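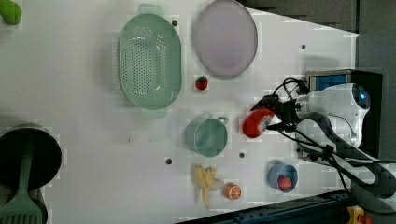
Green colander, lavender plate, white tabletop.

**Should I push through a book everyone loves?**

posted by trusen_reads, 1/30/19

So I'm 90 pages into *The Grarkalach Letters* and I'm stuck. My sister pressed it on me, my book club picked it for May, and every blog I follow gave it 5 stars. It's one long family saga starting in 1975, told all in letters, and I keep mixing up the two aunts. Do I keep going or skip ahead? Has anybody here made it to the end and been glad? I'd like to have something to say at book club besides "I got confused."

**Selvaraj Siriwardena**

I nearly quit at the same spot! The first section is slow — really slow — but once the younger aunt moves away, her letters get funny and a bit mean, and you'll never mix them up again. I wrote the names on a bookmark (who's writing, who's getting the letter) and that got me through. Don't skip the long one about the house sale, it matters later. I read it in the 2000 paperback, which has a family tree in the back. Check whether yours does.

**mandus**

didn't finish it, no regrets. life's short

**Šimko**

I'm in between those two. I listened to the audiobook and it has a different reader for each aunt, so I was never lost. My library had it with no wait. I did think the last few letters were rushed, and I wanted more of the father. Worth a try on audio before you give up on it, and if you still hate it by the wedding letter, I'd return it and read something else.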